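Spring reading project at the Britow branch: where we are

Hi Godelieve, and hello to everyone else at the Dierckx fund who gets these passed along. You asked for something short at the halfway mark, so I've tried (I talk too much on paper as well as in person). Money questions are at the bottom.
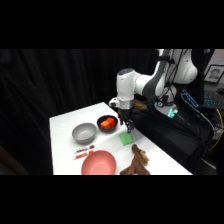 3 min read

The big news first: the book clubs are full! We planned on two groups of middle graders and by August we had a waiting list, mostly kids whose older cousins or neighbors were already in. Su-bin Won runs the after-school group and Omid Mohammadi has the evening one, which starts at 6:30 so that parents coming off the early shift can bring their kids and stay. A good many of them do stay. Omid started putting out extra copies for the grown-ups and now there's a row of moms and dads at the back reading the same chapter, and arguing about it too.

We've bought 120 books with your grant so far. Most are paperbacks, novels in verse and graphic novels went fastest, and the longer fantasy titles are moving slower than I expected. I picked those myself, so that one's on me. Su-bin thinks the print is too small and she may be right. For the next order she's letting the kids vote from a list, and I've promised not to sneak anything onto it.

Bilingual editions are where I'm behind. I told you in the proposal that we'd have a shelf of them by now, and we have four titles. Two others turned out to be out of print when we tried to order, and our supplier, Groltano, took a long time to say so. I've asked them for a new quote and I'm also talking to a small used-book dealer who is much quicker at answering the phone. 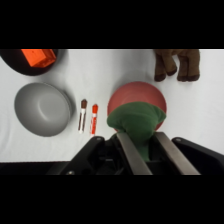
The author visit is the other thing that slid. Lotte Verbruggen had agreed to come and read from her new one, then her schedule changed, and we've moved her to the second half of the project. She's still keen, and she wants to do a writing hour with the kids instead of a straight reading, which I love. It does mean we'll need the big room and more pencils than we own.

On the numbers side, more than half of the books we lend out come back with a filled-in card (what I liked, what I skipped, who should read this next). Those cards are gold. One girl wrote three sides about a chapter she hated and then checked out the sequel.

Money: we're under on books and over on snacks. I'd like to move a little from the travel line to cover it, since Lotte is getting a ride with Maarten Dewulf and won't need the train fare. Is that okay with you, or do you need a form? Maarten has the receipts in the Erner folder and can send them over whenever you want them.

Next on my list are the kids' vote, the new quote and a date for Lotte. I'll write again once the second order is in.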